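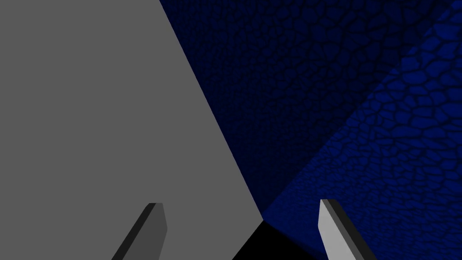

Olesia Moroz says she has waited 18 months for the bus to come back to Larkico, and she'll believe it when it stops in front of her. The route was dropped after the operator, Szulc, lost two drivers and couldn't fill the jobs.

Now the 12 is due back in November. Szulc confirmed it this morning. Five trips each way, first one out of Larkico at 6:40 a.m., last one home from Clirley just after seven. No Sunday service, not yet anyway.

Fare stays at $2, transfers good for 90 minutes. Kids under six free.

A petition with 1000 signatures went to the county in the spring. Moroz signed it, so did most of her street. She still wants a later bus for people on the evening shift at the Namier plant, who get out at nine and are payng for rides home. Szulc says it will look at ridership after the winter.

Stops are the same as before exept the one at the old post office, moved across the road. Timetables at the library next week.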